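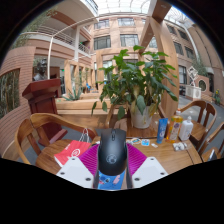
September, morning session, Citville river songs workshop. Work continued on the recordings of the launching songs from the Nông landing, which are to be played and sung at the autumn boat blessing. The transfer from cassette was finished last month and the present task is to divide each side into separate songs, mark the verses and set down the words. All marking in Kotatix is now done by hand with the black mouse, the one with the ribbed scroll wheel, as the wheel moves the sound trace in small steps and the verse breaks can be placed more exactly than with the keyboard. Colleagues taking over a tape part-way should keep to the same method so that the breaks match.

Tape in hand: the second of the Prukis tapes, side A. Total of songs and spoken passages is not yet fixed. The opening passage is speech, an older woman giving the order in which the boats left the bank, and it should be kept with the song that follows it. Xuân Tiêu listened to it with me and confirmed that the names given are names of boats. The earlier note in this book, which treated them as families, is to be corrected. I have put a line through it and initialled the margin.

The hauling song starts clearly and then drops in level at 430 seconds. The drop lasts for 30 seconds and affects the response, though the leader can still be followed. I tried raising the level over that stretch. The voices came up, but so did the hiss, and the words of the response were no easier to make out. The change was undone and the passage left as it stands on the transfer. A copy with the raised level has been kept under the working files only and must not go to the singers.

Words of the response, as far as they can be heard: the first line is secure, the second is doubtful at the end. Thắng Diệp sings it with a longer closing word than the one on the tape and believes that his is the form used at Nông itself, the Prukis crews having shortened it to fit a quicker stroke. Both forms are entered in the word sheet, the tape form first, with his form beneath it and his name beside it. Neither is marked as correct. The question should be put to the elders at the next listening afternoon before anything is printed.

Speed of the tape. The pitch of the last song on the side is noticeably higher than that of the first, and the drum is quicker. This may be the singers warming to the work or it may be the recorder running slow as its batteries failed, which would have the same effect on playback. I checked against the bell that can be heard near the start and again near the end. The second stroke is sharper than the first, so the recorder is the more likely cause for at least part of the change. No correction has been made. If one is made it should be agreed first with Xuân Tiêu, who has the original cassette and can repeat the transfer on the better machine.

Afternoon. Short practice with the younger singers in the side room, using the first three verses of the hauling song. They learn the response readily from the recording but tend to come in early, before the leader has finished the line. Thắng Diệp asked them to take the breath on the drum and this was better by the end. He has requested that the practice recording be made slower for home use. I prepared a version at a reduced speed with the pitch kept the same. The drum sounds dull in it but the words are clear.

Printed sheets: 50 copies are needed for the blessing, in large type, with the words of the responses only. The leader's lines are not to be printed. That was the wish of the families when the tapes were lent and it applies to anything handed out at the riverside. The sheet should carry the name of the landing and the names of the singers where the families have agreed to this. Two permissions are still outstanding, both for side B.

Carried forward:
Finish the verse marks on side A and export the list.
Re-hear the end of the second response line on headphones.
Ask about the boat names, spelling in particular, and correct the index card.
Return the lent photographs with the cassette.
Side B not to be started until the permissions are in.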